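Gullcombe Repair & Reuse News
2/17/18

Quick one this month, the printer is acting up and I have to be out of the hall by four.

WINTER SWAP: HOW IT WENT

Good! Busy. 321 people through the door, which beats last August by a mile (that was the hot one, when half of you stayed at the beach and I don't blame you). Soup gone by noon. Sorry to the late crowd, we'll do a bigger pot. Kids' coats went first, then boots, then anything with a working zipper. Books were slow again. Please, no more encyclopedias. We love you but no.

Sales at the mending table came to $968, all of it going to the roof fund. That leaves us around $200 short for the gutter work. So close. Jar is on the front desk.

Left behind: one green scarf, a casserole dish with a lid that doesn't fit it, and a single child's mitten. Claim them before the end of the month or they go in the next swap.

TUBS AND LIDS

Still the number one question at the desk. What do we take? Clean plastic tubs, any size, with or without lids. Scrape them, rinse them, let them dry. Labels can stay on. Drawn on is fine too, marker doesn't bother anybody and the seed-starting people like them that way. Pull out liners and bags before you drop off, those go in the film bin by the side door. No foam. No black takeout trays, Drovora stopped taking them from us and we have no place to put them.

Stack by size if you can. Saves us a good hour on sorting day. 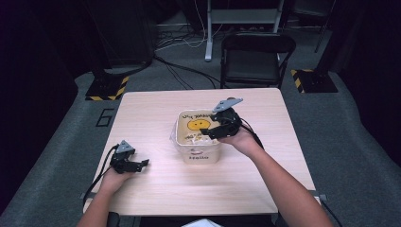 SEED STARTING, AGAIN

Tomatoes and peppers can wait a few weeks yet. Onions and leeks now, if you haven't. Four holes in the bottom of each tub, use a hot nail or a small drill bit, and put a tray under it unless you want a wet windowsill. We have 40 packets of leek seed left over from the Moltus Nursery order, first come first served, two per househould.

Somebody asked about using garden dirt. You can, but it packs down hard and the little roots hate it. Bagged mix is better.

HALL HOURS

Same as before exept the back door, which sticks. Use the front. Parking on the Chaturvedi Bakery side is for their customers until noon, please don't push it, they have been very nice about the swap.

Need next month: egg cartons, twine, a decent stapler, anybody with a ladder taller than mine. Drop a note in the box or just come by.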